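October 15, 2020

Drestulum soil samples, second round. Osian brought the cores over from Beddoe before nine. 16 in the rack, all labelled this time. Two had split along the liner and I have marked those as doubtful in the book.

Sieved and weighed the first 11. The clay ones took ages and I had to put them back in the drying oven for another hour. Yasaman thinks we should go up to the coarser mesh for anything from the lower field. I would like to see the August figures again before changing it.
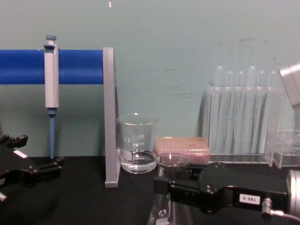 Phosphate extraction started after lunch. Shaken for 30 minutes, left to settle, then filtered. The new papers from Godimex are slower than the old ones but the filtrate is clearer. Blanks were fine. Sample 7 came out yellowish and I will repeat it tomorrow from a fresh portion.

Standards made up by Carys, top one remade because the flask went over the line. Curve is straight up to the last point, which reads a bit low. Same as in August.
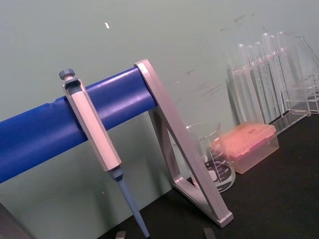 Still to do: the other cores, pH on everything, and an email to Trefor about where the hedge samples were taken, as his sketch map has no north on it. Need more than one box of filter papers for next week. Cadi has the order form.

Oven left on at the low setting overnight.

Soils notebook, contact Cadi Jarman | Back to top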